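Drarham police chief: thefts from offices "mostly a door problem"

2022-12-03

Drarham's police chief has spent much of the fall on burglaries at small businesses along the river road. Two men were charged in October with breaking into 10 offices and a repair shop, and the case goes before a judge next month.

The chief, who has been with the department for 15 years, said the thieves worked fast and took what they could carry. "They went in through back doors with old locks," the chief said. "We had one where the lock hadn't worked since summer."

Most of the stolen property was computers and parts. Officers found some of it in a rented storage unit. The rest has not been recovered.
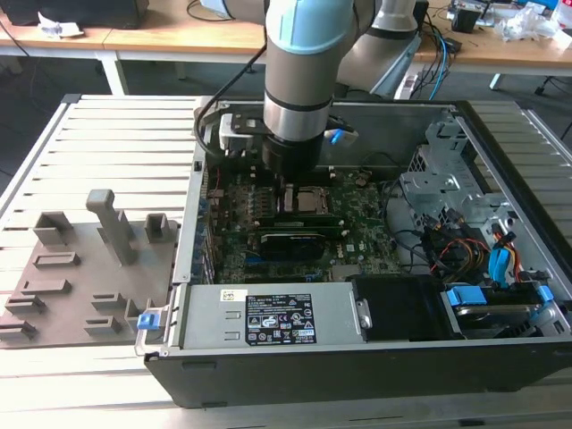
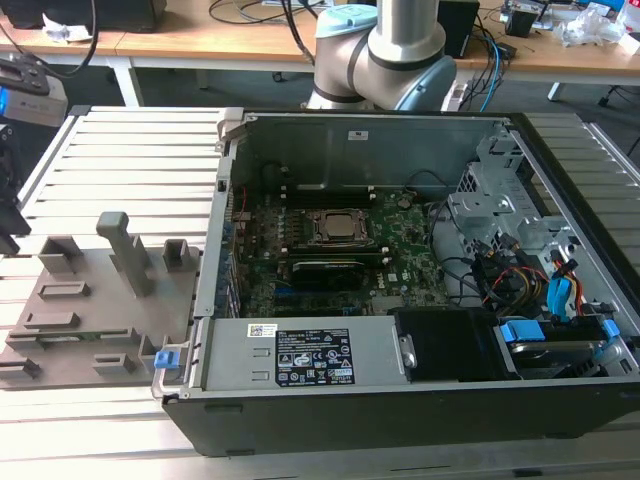
Proving who owns a part is slow work, the chief said. Few owners had written down a serial number, and one firm, Flendasum, had a list that stopped two years ago. A maker's name doesn't settle much either. "You open a case and the board says DELL, like the one in the second picture, and so do a lot of other boards in town," the chief said. "I need a number, a receipt or a photo."

The department has mailed 1000 forms to businesses asking them to record what they own. The chief would like them kept off site, "not in the drawer under the computer."

Asked whether more arrests were likely, the chief would say only that detectives were still talking to two buyers outside the county. Owners who think their property may be in the storage unit can call the front desk on weekdays.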